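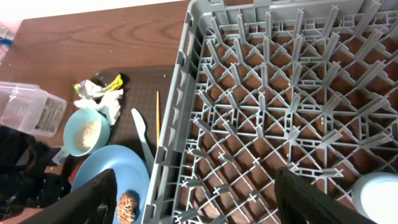

A grey plastic dish rack with one white bowl, on a brown wooden table.

The subject of this interview has asked not to be named, on the grounds that her downstairs neighbours read things. She will say that she lives on the second floor of a converted hosiery works in Madell, that she is 52, and that she has strong opinions about draining. I had been told this last part beforehand by three separate people, one of whom made a face.

She clears a chair for me by moving a pile of tea towels to another chair, where there are already tea towels.

"You can't start with the rack," she says, when I try to start with the rack. "You have to start with the dishwasher, and the fact that I haven't got one."

There was one when she moved in. It lasted until January, when it gave out during the rinse, and the man from the repair firm looked at it with what she describes as funeral manners. A new one would have had to be a slimline, and a slimline holds, in her words, "four plates and a feeling of disappointment". So the gap under the worktop became a cupboard without a door, the cupboard became the home of the potatoes, and she went back to washing up by hand for the first time since she was a student.

"I thought I'd hate it. I did hate it. Then I found I only hated the second half."

The second half, for anyone with a machine, is the part where the things are clean and have nowhere to go. She dried with a towel for a fortnight. She then laid everything out on the towel, which she maintains is how you get a cupboard that smells of pond. After that came the racks.

She has had four. The first was a folding wooden one, handsome for a month. "It went black at the joints. I sanded it. It went black again, with more confidence." The second was chrome wire, bought from a closing-down sale at Dasteo, and it rusted where the feet met the tray and left little orange commas on everything it touched. The third was bamboo and expensive and she won't discuss it.

The fourth is the grey plastic one, and it cost 15 pounds from Bhuiyan, the hardware shop by the bus station, where it had been hanging from a hook over the mop heads. She carried it home without a bag. I ask whether she was embarrassed and she looks at me as though I had asked whether she was embarrassed to own elbows.

"It's ugly," she says. "Put that in. It's the colour of a filing cabinet. But look at the pegs."

I look at the pegs. They stand up out of the lattice in rows, cross-shaped if you see them end on, and they don't agree with one another about which way is up. One stands nearly straight, its neighbours lean off to the right by stages, and at the left they tip the other way, like a hand of cards. I had assumed heat damage and say so.

"Everybody does. My sister thought I'd put it on the hob. But if every peg is straight, every plate has to be the same plate, and who has the same plate? I've got dinner plates from my mother, side plates from a market, and two enormous pasta things I was given by people I no longer speak to. They all want a different slope."

She demonstrates with a saucer, then with a lid, then with a second lid, talking throughout. A lid goes on the lean. A mug does not go on a peg at all, whatever the peg may suggest, and a mug put over a peg by a visitor will be taken off again once the visitor has turned round. Bowls go in the corner. They go in tilted, and never one inside another, a habit she refers to as "nesting" in the voice other people keep for shoplifting.

I ask why the thing lives on the table and not beside the sink, where I had always understood dish racks to live.

"Because the draining board is 50 centimetres wide and I need it for the dirty ones." She lets me think about it. "If the clean ones are next to the dirty ones, you get splash. You've washed it and then you've washed at it."

This is a real point and I write it down. It does mean that she walks every wet plate across the kitchen, and that the table, a good brown wooden one with a lot of grain in it, has an open lattice standing over it. She knows what I'm going to say. She shakes each thing over the sink first, twice, and wipes under the rack when she remembers. There was a tray once. The tray collected water, the water collected other things, and the tray now has a geranium on it out on the landing.

"A tray's only a way of not looking," she says. "With the holes, I can see the table. If there's a crumb under there, or a bit of twig, or whatever blows in, I know. I might not do anything, but I know."

The slots down the side get a rather warmer mention. They let the air through, and they are also where she hooks her fingers when the rack has to be moved so that people can eat, which in this flat is a procedure. Guests are asked to lift their glasses. The rack goes on top of the fridge and comes back before the coffee.

She was briefly involved with Flaltance, the residents' newsletter for her building, for which she wrote a column on household matters. It ran to 2 issues. The second was entirely about cutlery, handles up or handles down, and it produced the only letters the newsletter has ever had. She is handles down for forks and handles up for knives, and she will concede that there are decent people who see it differently, though when pressed she can't think of one.

Does she miss the dishwasher? She gets up to put the kettle on before she answers.

"I miss hiding things in it. You could have a disgraceful kitchen and just shut the door on it. With a rack it's all out, isn't it? People come in and they know what I had for lunch."

What did she have for lunch?

"Soup," she says, and takes my mug away to be washed. I hadn't finished it.

21 May 2018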